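20 December 2020

# In praise of the big old workstation

I have spent the better part of a month with my head inside a second-hand workstation tower and I'm having a wonderful time. If you came for the garden posts, sorry, the garden is under snow and I have found something better.

The tower came from the surplus counter at Edstead, over on the far side of Jindumow, where office machines go once the accountants are finished with them. I paid $19 for it. It weighs about as much as a grown Labrador and I carried it to the car in two goes, with a rest on the bike rack in the middle. The carrying handle helped a lot. Why did we ever stop putting handles on computers?

What I love most about these machines is how they come apart. Everything you are supposed to touch is blue! The latches are blue, the rails on the hard drive are blue, and after ten minutes you stop looking for screws and just go hunting for the next bit of coloured plastic. You lay the case on its side, take off the panel, and there's the whole thing spread out like a little town, with the drive cage on the right-hand side and the power supply down near the bottom (still wearing its great big label of safety marks).

And the memory slots! There are eight of them, four on either side of the processor, so the board has this lovely symmetrical look once it's bare. My own desktop at home has two, both full, and I felt a bit cheap looking at it afterwards.

A few things I've picked up, in no particular order:

- Get yourself a proper parts tray. I used to put everything on a tea towel, and a tea towel is a terrible idea, it slides and it sheds. The beige 3D-printed one has a shaped spot for the processor, little uprights that hold a stick of RAM and a slot at the back where the hard drive stands on its edge. Everything goes home to its own place and I can't tell you how calming that is.
- Open both white latches on a slot before you pull on the memory. I know everyone says so. I still forgot once.
- The processor lever has more spring in it than you expect. Hold on to it all the way up.
- Don't lean on the contacts in the socket, don't blow on them, and don't let your sleeve anywhere near them. I now roll mine up like I'm about to wash a dog.
- Cables in the drive cage will tangle no matter what you do. I have made peace with the red and blue ones. The black ones I'm still arguing with.

My friend Mortimer Thibodeaux is the one who got me started on all this. He used to look after the computers at Castellanos, back when they had 927 of these on desks, and he claims he could swap a drive in one with the phone still at his ear. I believe him. He also told me to stop wiping old thermal paste off with kitchen roll and get some proper lint-free wipes, which I did, and he was right, and he has mentioned it twice since.

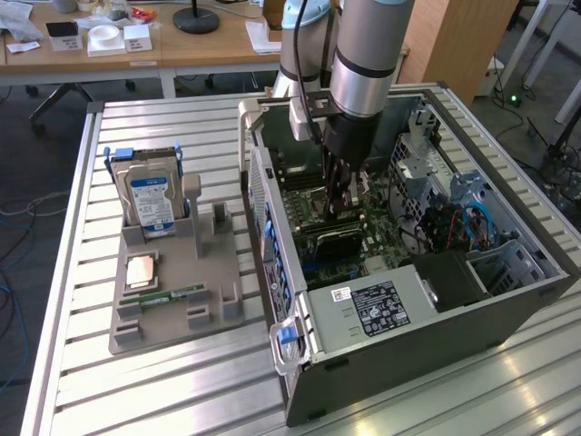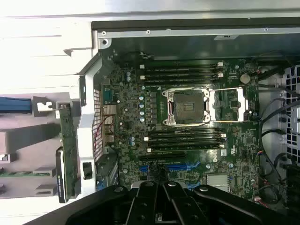
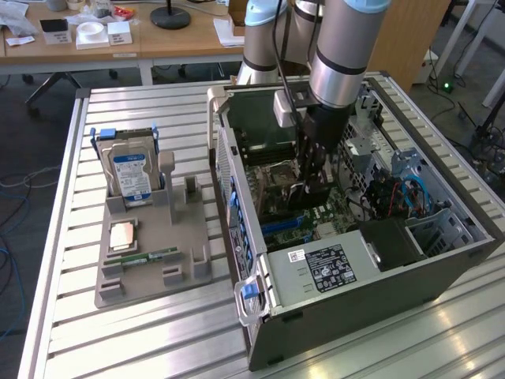 Next on the list is deciding what to put in it. I'd like to fill all eight slots, mostly for the look of the thing, but matching memory of that age is sold in odd lots and I keep getting outbid by someone who clearly wants it more than I do. Mortimer thinks four sticks would be plenty for what I have in mind: a home for the family photos, plus Jetov, the little recipe catalogue I wrote back in July and have been running off a laptop with a cracked hinge. It's up to 1,781 recipes now, and a good third of those are my aunt's variations on the same date square.

The storage I'm less sure of. The cage has room for another drive and I'd feel better with two copies of the photos, so I'll probably keep an eye out for a second one along with a spare pair of those blue rails. If anyone in the area has a box of them in the basement, please write to me! I will happily trade jam. There's plum and there's crabapple, and the crabapple set properly this year.

I also want to give the fans a good clean before I close it up. Mortimer says a soft paintbrush. I've got one somewhere, under the seed trays I think.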